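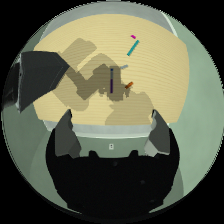

Simulated view from the wrist of the Millico arm, with five coloured sticks on the table. Picture: Skundard Workshop

Shared workshop opens up plans for home-built sorting arm

Members of Skundard Workshop have released the plans, parts list and simulation files for Millico, a table-top robot arm designed to be built at home or in a shared workshop with ordinary hand tools and a 3D printer.

The arm is meant to pick small, thin objects off a table and put them away by colour. The files are free to download and may be copied, changed and passed on, as long as any changes are shared on the same terms.

Millico began as one member's project. Sawsan Abou Jaoude wanted a machine to tidy the offcuts of coloured rod left over from her model making. She built the first version on a bench at home and brought it to the workshop when it outgrew the space.

"I had a drawer full of bits and I was spending my Sunday evenings sorting them," she said. "I thought I could make something to do it for me. It has taken far more evenings than the sorting ever did, but I have learned a lot from it."

The project is now at the stage where most of the work is done in simulation. The team has built a computer model of the arm, the gripper and the table, and tries out each new routine there before running it on the real machine. The model gives a wide, curved view from above the gripper, with both fingers showing at the bottom and the table beyond them.

Shadows are part of the model too. The arm throws a large one over the middle of the table, and a stick lying in it is harder to tell from the wood than one in clear light. Early versions of the software missed dark sticks in shadow and sometimes reached for the edge of the shadow itself.

"Our first model had flat, even lighting and everything worked," said Abou Jaoude. "Then we ran it on the bench under the workshop lamps and it went wrong straight away. We put the shadows in after that. They are blocky, but they are good enough to catch the mistakes."

The team now runs a set of 464 practice layouts each time the software is changed. The sticks differ in length, colour and angle from one layout to the next. A change is kept only if the arm does at least as well as it did before.

The printed parts take 30 hours on the workshop's own printer. Motors, bearings and fixings have to be bought, and the parts list gives sizes so that builders can use whichever supplier they like. The control board was drawn up by Devitz, a small electronics firm that rents a unit in the same building, and the board files are included in the download.

Builders who want to start with the software can do so without any hardware. The simulation runs on a home computer with 16 GB of memory, and the guide covers setting it up, loading the table and moving the gripper by hand from the keyboard.

Some work is still to be done. The gripper has trouble with sticks that lie touching each other, and the arm has to be lined up by hand each time it is moved to a different table. Both are listed as open jobs in the project notes, and the team would welcome help with either.

A build course will start at the workshop in October. It will run on weekday evenings from 7pm, with places for 18 people, and those taking part will work in pairs. No experience of robotics is needed, but some practice with a soldering iron will be useful. The cost of parts is not included.

Obeidat, the tool hire shop next door, is lending soldering stations for the length of the course.

Places can be booked at the workshop front desk or through the Millico page on the Skundard Workshop website, where the plans can also be downloaded.

ENDS

Media contact: Sawsan Abou Jaoude, Millico project, Skundard Workshop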